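Sink in before or after the new worktop? (and do I keep the old cupboards)
Kitchens & Bathrooms > General chat
Page 1 of 1

mudlark_jen
Posted 2025-12-20
Evening all. We finally got the quote back from Ketilsson for the worktops and I've had to have a sit down. 1,640 for the stone, and that's before anybody has cut a hole in it. So now I'm going round and round on the rest of it. Do I spend the last of the pot on new cupboards as well, or keep the carcasses and just do the doors? And do I go for an inset sink with a rim or one of those undermounted ones everybody on the telly has? My sister has undermount and swears by it, but she also swears by cold baths.

Tapsandtea
Inset, every time. I had undermount in the last house and the sealant went black within the year. I was in there with a toothbrush every weekend like a mad woman. Rim = you can see what's going on.

oldplaster
Disagree with Taps there. Sealant goes black if it's cheap sealant or the room's never aired. Mine has been in since before my knees went and it's fine. Being able to sweep the crumbs straight in is worth the extra, in my opinion.

Tapsandtea
It was the sealant the fitter brought, so take that up with him!

mudlark_jen
See this is exactly the conversation in our house. Him indoors wants undermount, I want whatever is easiest to wipe.

kettle_on_76
Can I say a word for keeping the carcasses? We got new doors through Prevoveo for ours and I was dead set against it (I wanted everything ripped out, I had a mood board and everything) but the boxes underneath were sound and it would have been daft. Ours are 30 years old and better made than anything I saw in the showroom. The money went on a decent oven instead and I've not regretted it once. Check the hinges, check the bit under the sink for swelling, and if it's solid, leave it be.

Guilan Cai
Hello, long-time reader, not much of a poster. I was stuck on both of these for ages, the sink question and the cupboard question. 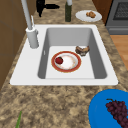
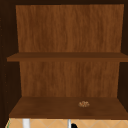 White sink with the flat rim on the brown and tan granite first, then the cupboard with the dark sides and the redder wood inside.

I like a wide rim because the tap sits up on it and there's no separate hole to drill in the stone. Warico wanted 119 just for drilling a tap hole! On the cupboards I'm with kettle. Two tones of wood doesn't bother me in the slightest, you shut the door and forget about it.

mudlark_jen
Oh that's useful, thank you. I hadn't thought about the tap hole at all. And I do like a plate with a red rim, we had ones a bit like that when I was little.

oldplaster
Nice enough, but speckled brown stone is a devil for hiding dirt. You think it's clean, then you put your hand on it and it's jam. I'd go plainer.

Tapsandtea
Hiding dirt is the entire point oldplaster

kettle_on_76
Haha, what she said.

oldplaster
Each to their own. I'd still say get a second quote before you do anything, jen. Kuvutgate do stone and they'll come out and measure for nothing, or they did when I used them. Ask whether the sink cutout is in the price. And ask about polishing the cut edge, because you'll need that for undermount and not for inset, and it can push the total up a fair bit.

mudlark_jen
Right, that might settle it then. If the edge polishing is extra he can whistle for his undermount. Will ring Kuvutgate after Christmas. Fitting wouldn't be till April anyway so there's time to change my mind another dozen times.

Guilan Cai
Get the sink delivered before they come to measure, if you can. Mine wanted the real thing there on the day and wouldn't go off the paper template.

Tapsandtea
Seconded. Ours was the same. And buy your own sealant.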